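Home Docs Datasets Tools Forum About

# jurco-fold: perception and planning tools for two-gripper garment clips

Hi! This is the README for jurco-fold, the part of the Jurčo toolkit that takes wrist-camera recordings of people handling clothes and turns them into something a planner can chew on. I wrote most of it, so if something's badly named, that's me. The cloth mask code started life in Mirkano and got moved over in April when that repo became too big to build on a laptop.

The current release covers the bedroom set: 528 clips, one garment per clip, two hand-held grippers with a camera on each.
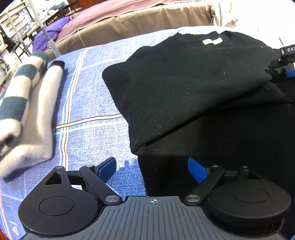
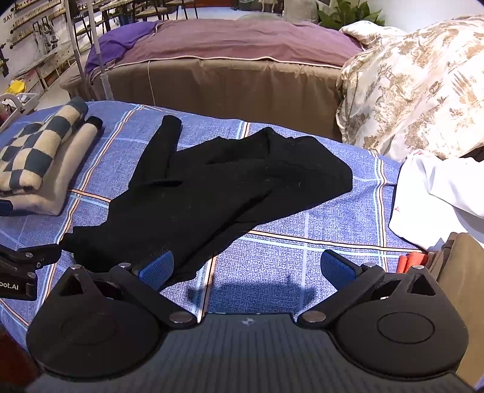 ## What you get

- `mask/` – cloth segmentation, one mask per garment plus one for "everything else soft"
- `jaws/` – finds the blue pads and estimates how far apart they are
- `plan/` – the grasp and fold proposals
- `view/` – a small viewer for stepping through clips (I live in this thing)

Everything is Python, and it runs fine without a GPU if you're patient. On my machine a clip takes roughly 11 seconds with a GPU and I go make coffee without one.

## Why dark knits get their own config

Black sweaters were a pain! The fabric has hardly any texture for the tracker to hold on to, and for a while our best features were the bits of lint. I mean that literally: the tracker would lock on to a speck and follow it happily until the cloth folded over, and then it would jump to a screw on the finger linkage. So there's now `configs/dark_knit.yaml`, which turns up the local contrast inside the mask, ignores anything on the linkages, and leans on the outline of the garment more than on points inside it.

Printed sheets are the opposite problem. A fine maze-like print gives you thousands of lovely matches and they're all the same match. The stripes help a lot if you fit them as curves. Don't fit them as straight lines, the lens bends them quite a bit and your bed will come out shaped like a bowl (ask me how I know).

## Running it

1. Clone the repo and run `make setup`.
2. Put your clips in `data/raw`, one folder per clip.
3. Run `python -m jurco.mask --config configs/dark_knit.yaml`.
4. Run `python -m jurco.jaws`. It writes a CSV with one row per image.
5. Run `python -m jurco.plan --top 2` to get the two best grasp proposals, or leave the flag off and get all of them.
6. Open `view/` and check the masks before you believe any of it.

## Known problems

The second gripper. When only its tip is in view, the jaw finder sometimes takes its blue pad for one of ours and reports an opening that makes no sense. I throw out any pad that touches the image border, which fixes most cases and loses a few good ones.

Blankets and towels next to the garment are mostly fine, patterned ones especially. White bedding in strong light still bleeds into the mask of whatever is beside it. Greven has a nicer exposure step and I'd like to borrow it – pull requests very welcome.

The planner also doesn't know what a neckline is. It'll propose the collar as a grasp point as cheerfully as a hem. Ju-won Yeo is working on a garment-part model that should sort this out, and the hooks are already there in `plan/parts.py`, just empty for now.

## Splits

The test split is 50 clips, picked by room so that no bed shows up on both sides. Please don't tune on it.

## Comments

**trevier_user:** Does the jaw CSV line up with the Trevier log format? I get an extra column.

**maintainer:** Yep, the last one is confidence. Pass `--no-conf` and it goes away.

**knitpick:** The stripe fitting tip saved my week, thank you! I had the bowl.

**p_oduya:** Step 3 fails if the folder name has a space in it.

**maintainer:** Ugh, sorry. Fixed on main, not in the release yet.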